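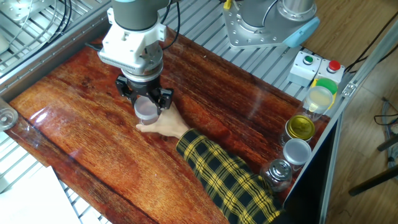

Newsletter > Around the House > Kitchen

The Drawer of Lids, and Other Unsolved Crimes

Last updated 10/6/24

Every kitchen in Taltcombe has a cupboard that opens by itself. Ours is to the left of the stove, and it has been full of containers for as long as we've had the house. Open it with any confidence and a tub will land on your foot. I had made my peace with this until my sister-in-law came to stay in February, went looking for something to put half an onion in, and came back ten minutes later with the onion wrapped in a sock. A clean sock, she said. I chose not to ask which drawer.

So I pulled the lot out onto the kitchen floor. Readers who have been with this newsletter for a while know that I count things when I'm upset, and the total was 104 pieces, lids and bottoms together. I then spent an evening introducing them to each other. Only 21 couples were still on speaking terms. The rest were widows, orphans and one square lid so warped that it rocked on the floor like a little boat.

How does a lid leave a house? I put this in the last issue and your letters have been piling up ever since. A good many of you blame potlucks. You send the tub out with its lid on, and what comes home is your tub with a sheet of foil over it, or someone else's lid sitting on top like a borrowed hat. A reader in Asthorpe has been passing the same blue bowl back and forth with her neighbor for years, and neither of them will own up to having bought it. Another wrote two pages in defense of the dishwasher, which I had not accused of anything.

The best letter came from Marta Onyshchenko, who cooked for a school for most of her working life and has no patience with any of us. Her rule is that you pick one size of lid and buy only things that fit it. If a relative gives you a lovely container that takes a different lid, you thank the relative and keep buttons in it. She stores lids standing on edge in a dish rack, bottoms nested beside them, and she says she can find what she wants in the dark. I believe her. I'd also be a little afraid to come across her doing it.

I tried it her way. The trouble is that picking one size means saying goodbye to all the others, and I turned out to have feelings about a margarine tub. It had been to the lake. It had held bait – I'm fairly sure of that now, and I do wish I'd remembered it sooner. Out it went.

For the survivors, a few notes from the floor.

Clear beats colored. If you can see the soup, you might eat the soup. Anything I put in the old green tubs went in as dinner and came out as a science lesson.

Small jars are worth more than big ones. A big one invites you to save more than you will ever want again, and then you have a gallon of Tuesday-ish casserole looking at you all week. A little screw-top will take the last of the dressing, or cloves, or the spare screws from the shelf you gave up on.

Red sauce stains. Leave the tub on a sunny windowsill for a couple of days and some of the orange will fade. Some of it is yours for life.

Don't store lids on. I know it looks tidy. It also seals in whatever smell was there last, and in my case that was Bermúdez peppers, the pickled kind my husband orders by the case and then denies ordering.

I did look into buying a rack. The Riltis one is handsome, has 4 slots, and seems to be meant for people who eat out. The old dish rack from the garage does the job, after I'd evicted a spider and scrubbed off what I hope was paint.

The cupboard now shuts. My husband opened it the first evening, stood well back out of habit, and asked if we'd been robbed. It has stayed that way for three weeks, apart from one lid that came home from work in his lunch bag. It fits nothing we own. I've put it on top of the refrigerator, and if it's yours, write in and tell me what it goes to.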